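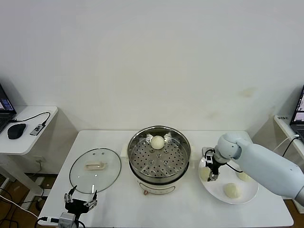

Subject: Re: [casholm-users] Steam oven log export stops at 2048 rows
Date: 2022-11-20
From: gramik

> We are logging chamber temperature and humidity from a Trulitz
> controller over the serial port, using Casholm 109 on a small Linux
> box. The export stops at 2048 rows every time. No error in the
> log, and the file closes cleanly. The run itself is longer than
> that, and the live plot keeps moving after the export has ended.
> Is there a row limit in the exporter, or is the controller
> dropping the connection? We saw the same thing in June and put it
> down to a bad cable, but the cable has been replaced.

The exporter has no row limit. The reader does have a ring buffer, and its default size is 2048 records. In build 109 the exporter takes a snapshot of that buffer when the run is marked as finished. If the run is longer than the buffer, you get the last 2048 records and nothing before them. Check the first timestamp in your file. I expect it will be well after the start of the run, in which case it is the head of the data that is missing and the tail is fine.

The live plot reads straight from the port and does not touch the buffer, so it tells you nothing either way.

Two ways around it.

Set buffer_records in the reader section to something larger than your longest run. The memory cost is small. I have run it at ten times the default on a board with very little RAM and saw no swapping. The value is read once at startup, so restart the reader after you change it – a reload signal is not enough.

Or turn on spool_to_disk. The reader then writes each record as it arrives and the exporter works from the spool file. This is the better choice if you poll fast. At a 500 ms interval the default buffer covers a little over 17 minutes, which is short for most steaming programs. The spool directory must exist before the reader starts. It will not create it, and in 109 it falls back to the buffer without a warning.

On the connection question: the Trulitz units do drop the port if they see no request for a while, but that shows up as code 1112 in the reader log. You say the log is clean, so I would leave the cable alone.

One more thing to look at while you are in the config. Humidity from that controller arrives as an integer in tenths of a percent, and the sample profile shipped with 109 treats it as whole percent. If your humidity column shows values over 100, set rh_scale to 0.1.

If the first timestamp does match the start of the run, send me the reader section of your config and the first 20 lines of the export, and mention whether the host is the same one you had in June. The old host list in the wiki (the machine called Erdős and the two after it) is out of date, so don't go by that.

--
gramik
casholm-users mailing list
To unsubscribe, send a blank message to the list request address.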